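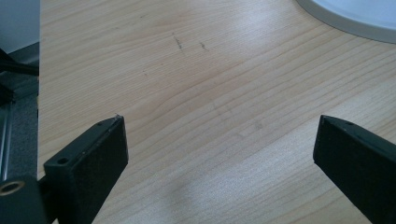
fotgate_dan wrote:
I'd wait on the hardwax oil. You haven't said what's on there now, and oil over an old film finish stays gummy for weeks. Put a drop of denatured alcohol somewhere out of sight. If it softens, you have shellac.

Sireck wrote:
Tested the apron underneath. No reaction to alcohol after a minute, slight softening with lacquer thinner. I bought the table used in September and the seller knew nothing. The plan was Enar satin oil, two coats.

fotgate_dan wrote:
Lacquer, then. Strip it or stay with lacquer.

planeiron45 wrote:
Disagree on stripping. Clean with mineral spirits, scuff with 320, spray fresh lacquer. New lacquer bites into old. Stripping a top that size is a weekend lost, and if it's veneer you can sand through at the edges.

fotgate_dan wrote:
It only bites if the old coat is free of silicone. One can of furniture polish in its history and you get fisheye across the whole top.

planeiron45 wrote:
So seal with dewaxed shellac first. I've done 6 tops that way, no fisheye.

Sireck wrote:
What about the dark scuffs? Will they come out with the cleaning?

planeiron45 wrote:
Depends how deep they go. Try spirits on a white rag before any abrasive. If the rag picks up color, keep going.

skinner_rd wrote:
Check your humidity too. Lacquer blushes when it's damp. I keep the shop between 40 and 45 percent and don't spray outside that.

Sireck wrote:
Returning the oil. Will do the spirits test on Saturday and post the result.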